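Section 3. Setting Up a Petition Drive

3.1 Before you begin

The Firnerby petition module allows a registered campaign to collect, review and submit signatures to the Holloway city clerk. Only an account holder with the Organizer role may open a new drive. If your account shows the Member role, ask your Organizer to change it under Accounts before you continue.

Have the following at hand: the approved wording of the petition, the district map issued by the clerk, and the filing number printed on your acknowledgment letter.

Note: The filing number is not the same as the campaign registration number. A drive opened under the wrong number cannot be renamed and must be closed and opened again.

3.2 Opening the drive

1. Sign in and select Drives, then New Drive.

2. Enter the filing number exactly as printed, including any leading zeros.

3. Paste the approved wording into the Text field. Do not correct spelling or punctuation. The clerk compares the submitted text with the filed text and may reject sheets that differ.

4. Select the type of measure. For a city ordinance, the required number of valid signatures is set to 1298. For a recall of a council member, enter the number given in your acknowledgment letter.
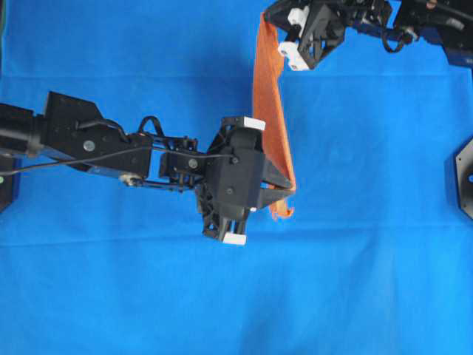 5. Enter a collection goal. A goal of 3000 is suggested for ordinance drives, as duplicate entries and signers from outside the city will be struck during review.

6. Select Save. The drive now appears in the list with the status Draft.

Caution: Do not distribute sheets while the drive is in Draft. Signatures gathered before the status changes to Open are not valid.

3.3 Assigning circulators

1. Open the drive and select Circulators.

2. Add each person by full legal name and home address. Nicknames are not accepted.

3. Assign each circulator to one or more precincts. Circulators working in Weminitz must also be marked as County, as that precinct crosses the city line.

4. Print the sheets. Each packet carries its own number and may be used only by the circulator named on it.
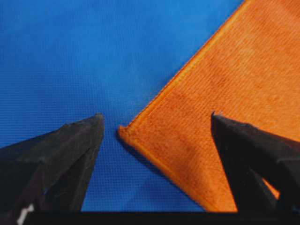
5. Change the status to Open. The system records the time of the change, and this entry cannot be edited.

Note: A circulator may hold no more than three packets at once. Returned packets must be logged before new ones are issued.

3.4 Recording returned sheets

Enter returned sheets by packet number. Each drive page displays up to 144 entries. Where a signature or address cannot be read, mark the line Unclear and leave the name field blank. Do not guess at a name.

Campaigns that use the Kistetti voter list may select Compare to check entries against it. The comparison is advisory, and the clerk's finding is final.

Questions on roles and filing numbers should be sent in writing to Tarek Karam, Petition Support. Procedures for submitting a completed drive are given in Section 4.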